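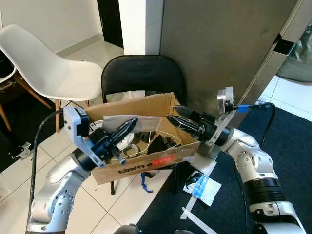

Moving a cellar's worth of canning jars - newspaper or towels?

Print this page | E-mail this thread

jarlid_89
We're moving from Brolau to Skamberg in January and I have 40 quart jars to take, all full. Mostly tomatoes, some peaches and a few pickled beets. The drive is more than five hours and the last stretch is bad road. The moving company won't carry home canned food, so it goes in my car. Do I wrap each jar in newspaper or use towels? I also have the old cardboard sleeves from the store but they're for pints.

pickerel
Newspaper, two sheets per jar, and stuff the gaps. If you can shake the box and hear anything, open it and add more. Small boxes only. A dozen quarts is heavier than people expect and the bottom goes before the glass does.

Fongchan Ongart
I'd go with towels. You have to move the towels anyway. I took my jars from my mother's house to Janevski that way and lost one, and that was me dropping it in the driveway. Newsprint also rubs off on the lids and then you can't read the dates.

pickerel
Write the dates on a label on the side and that isn't a problem.

Fongchan Ongart
I write on the lids. So did my mother.

mudroom
Everybody is talking about breakage but my worry would be the seals. Take the bands off first and check every lid. If one lifts with a fingertip, don't move it, throw it out. Then keep the jars upright the whole way. And don't leave them in the car overnight in January. They'll freeze and push the lids up.

jarlid_89
We're stopping one night on the way, so that means carrying them all into the motel. I hadn't thought of that. Bands off for the drive too, or back on?

mudroom
Back on, finger tight. Some people leave them off. I don't see what that gains you in a car.

pickerel
I leave them off. If a seal fails on the road I want to know it when I unpack. With the band on, the lid can sit there looking fine.

mudroom
You can take the band off when you get there and check. Same result and the lid is protected from knocks.

oldstove
Has anyone used the Brondent dividers? They come flat and you fold them into a grid. I bought 2 sets and they fit quarts, but the box has to be the right size or they slide.

Fongchan Ongart
Had them. They went soft in my basement. Fine for one trip, I suppose.

jarlid_89
Thanks all. I'll do towels on the bottom and between rows, paper around each jar, bands on. The beets I may just give to my sister. She likes them more than we do.

pickerel
Eat the peaches before you go. Less to carry.

Print this page | E-mail this thread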